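Margit Juhász keeps the rulebook for robot testing at Dridari in a ring binder, and she would like it to be thinner. It began as four pages on emergency stops. By December it had grown a chapter on simulated work, and that chapter is the one other firms ask her for.

"People assumed a simulation needed no rules," she says. "Nothing can get hurt, so you try what you like. Then you find two teams have run the same task and their results can't be compared."

Her first rule is that a task is written down before anyone runs it. The sheet says what the robot has to do, what counts as a pass and when the run is stopped. Changing the sheet halfway through means starting again from the first run.

The second rule sets the number of runs at 200 for each task. Zsolt Kiss, who looks after the test logs, thought that was too many. "I wanted 50," he says. "Margit showed me a task that looked fine at 50 and poor at 200, so I gave in." The logs now hold 3,023 runs, failed ones included. Deleting a failure is the only thing in the binder that gets a written warning.

There is a section on household tasks as well. Juhász wants everyday clutter left on the worktop, because a bare surface makes the job too easy.
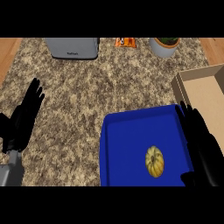 She also wants both hands judged, including the one that is doing less. "A hand that hangs about in the wrong place would be a problem in a real kitchen," she says. "So we mark it."

Moving from simulation to a real machine needs two signatures, and neither can come from the person who wrote the software. Oddur Zoëga, who joined from Plurkel, found this slow at first. He now signs most of the forms himself.

Juhász is rewriting the chapter on speed limits next. Kiss has asked for it to fit on one side of paper.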